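A small room for washing, and what stays in it

Before she moved to Zerstead, the owner of this house carried her washing to a shop in Hidbridge every two weeks. Now she has a room for it, with windows on the garden side and a fence behind the trees. I visited in October, late in the morning.

"I paid 499 for the washer, already used," she told me. "The marks on it were there when I bought it. I don't mind marks. I mind if I must search for the soap."

For this reason the detergent stays on the machines, in its box. She tried a shelf for 2 months and gave it up, for the shelf was too high for her mother.
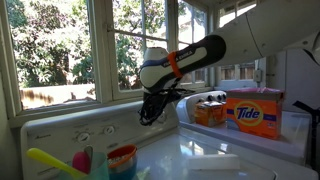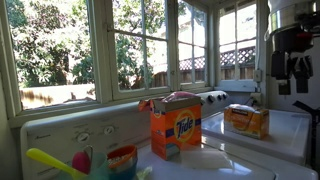
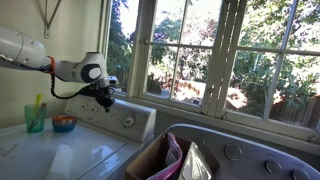
The laundry room in Zerstead, with the washer by the windows.

I asked about the small things, the cup and the containers. She laughed. "Everybody wants to buy me a nice basket. My sister brought one from Udolcombe and I keep potatoes in it. For washing I want to see everything from the door."

She does around 12 loads in a month, more when the guests come. The light is best before lunch, and then she looks for stains, holding each shirt up to the window. "In the shop in Hidbridge there was only a lamp," she said. "I took home many stains."

Would she change something? She thought for some time. Curtains no, a chair perhaps. "I would like to sit while I fold. But first I must find a chair which is narrow enough."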